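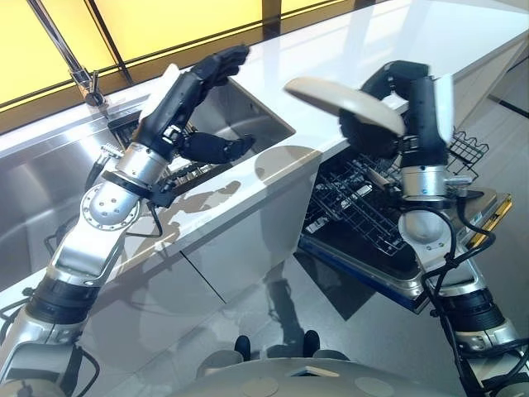 Whereabouts filing: what changes for squad riders this season

The Varkidora cycling squad moves to the new whereabouts form this month. The rules on out-of-competition testing are the same as before. The form is different, and so is the way we check it before it goes in. Riders who filed late last season should read all of this item.

Each rider in the registered pool gives an overnight address for every day of the quarter, plus one 60-minute slot in which he or she can be found for testing. The slot must fall between 5 a.m. and 11 p.m. Most of our riders put it first thing in the morning at the overnight address. That works until a training block moves. When the Halcombe camp was shifted in the spring, 2 riders still had their home addresses on file the next morning. Neither was tested that day, so no missed test was recorded, but both filings were wrong.

Marek Michalík now keeps the camp calendar and sends each change to the riders by text message. He does not change the filing for them. The rider remains responsible for the filing even when a team employee has been given access to the account. Three missed tests or filing failures in any combination within 12 months can be treated as a rule violation, whatever the reason for the individual failures.

Entries that were returned most often last season:

Hotel name given without a street address or room number.
Apartment block given without the door code or the name on the bell.
Slot set at the training venue on a rest day.
Travel day filed with the departure address only.

Room numbers are rarely known in advance. File the hotel, then add the room at check-in. If the room is booked in a teammate's name, write that name in the notes field.
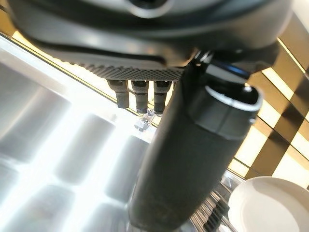
Blood sampling after training

A blood sample for the passport program is normally not collected within two hours of training or racing. Hard effort shifts plasma volume, and this affects hemoglobin concentration. If a testing officer arrives as you finish a ride, expect to be accompanied until the waiting period ends. Before collection you will be asked to sit with your feet on the floor for ten minutes.

The officer will also ask about time at altitude. Write down the place, the height and the dates. For the Zeman camp the lodging height is 1739 meters and the valley road is at 900 meters. Riders who slept at the lodge should give the first figure. Dalibor Štěpánek had entered the valley figure on his last form and has since sent a correction. Tents and any other altitude simulation are declared in the same section, with hours per night if known.

Keep your copy of the form. Rowena Malabanan files the copies at the Mallgate office and compares the declared supplements with the squad list. A product missing from our list should still be declared.

Dates and contacts

Draft filings for the next quarter go to Vilém Paulík, who looks at addresses and slots only. Send questions about medicines or exemptions to Norbert Procházka before taking the product. Injections given at a hospital visit count as a question about medicines.

The old form is closed to squad riders from 17/10/2022. Saved entries do not carry over and have to be typed in again, including standing entries for home and for the Mallgate track.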